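Comparing wrist and overhead cameras for a grasp check
Updated 1 August 2020

Before you swap gripper fingers on the Hada cell, check both camera views on the same toy kitchen layout. Set exposure to 3,000 in the Ulora controller and leave gain at 10.

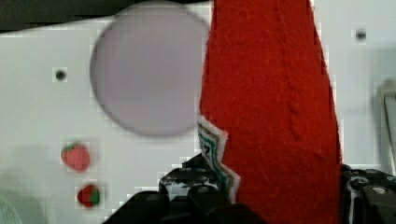
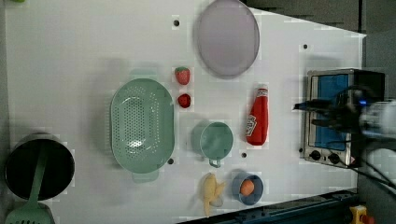
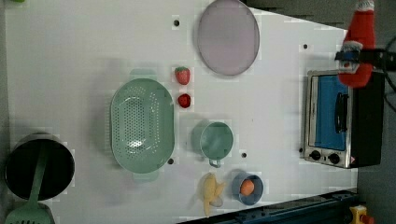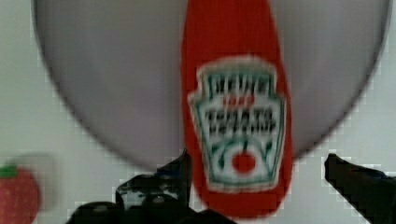
Wrist camera: first and last. Table views: second and third.

1. Jog to the target until both fingers show in the wrist view.
2. Stop with one finger on each side of the object.
3. Save the pose, then repeat at speed 162.
4. Log any blur on the label.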